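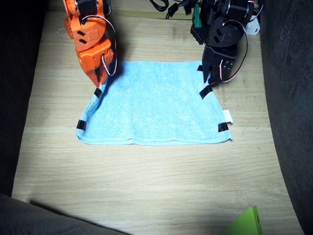 Attachment 1, added by Lamisi Sarpong: blue terry towel laid out flat, hem edge toward me

Ticket 539
Subject: Towels won't fold square (wider at one end)
Product: Darko bath towel, light blue
Opened by: Lamisi Sarpong
Handled by: Kojo Akpalu, Plilside Linen Help
Status: Solved

Lamisi Sarpong, Thursday, 9:12 am
Hi! First of all I love these towels, so please don't read this as a grumpy ticket. I bought a stack for our guest rooms at Lirnley and they are wonderfully fuzzy. My trouble is the folding. I fold in thirds the long way and then in half, and the ends never meet. One end sticks out past the other and the stack leans. In the photo the towel looks wider at the bottom than at the top, and there's a little bunch in the stitching along the near edge. Is it cut wrong, or is it me?

Kojo Akpalu, 9:40 am
Hi Lamisi, what a great color on that pale wood! Some of the widening may just be the angle, so let's measure before we blame the towel. Could you:
1. Smooth it from the middle out with flat hands. I can see a gentle ripple running across the center.
2. Measure both short ends, hem to hem.
3. Tell me how you wash and dry them.

Lamisi Sarpong, 10:25 am
Okay, measured! The top is 80 cm and the bottom is 2 cm less, so it's the opposite of what I thought, ha. Washed warm, then tumble dried on high until they're bone dry (I was in a hurry, we had guests coming).

Kojo Akpalu, 10:51 am
Perfect, that helps a lot. I think the hem thread has drawn up on that end and pulled the terry in with it, and the small fold in the border fits with that. High heat will do it. Try this on one towel first:
- Wet just the hem with cool water and squeeze it out.
- Lay it flat and pull the border gently sideways, a hand's width at a time, starting at the bunched part.
- Leave it flat to dry, then measure again.
Please don't iron the loops, they go flat and stay that way.

Lamisi Sarpong, 4:38 pm
It worked!! Both ends are 80 now and the bunch is nearly gone, there's only a tiny pucker if you go looking for it. I folded it in thirds and it came out like a hotel towel. Doing the rest tonight. Should I stop using the dryer?

Kojo Akpalu, 4:55 pm
Hooray, so happy to hear it! The dryer is fine on low. Take them out while the hems are still a little damp, give each one a good snap, and fold on a table. If a hem draws up again, reply here and I'll send you a replacement.

Ticket closed by Kojo Akpalu, 5:02 pm
Tags: hem, folding, dryer heat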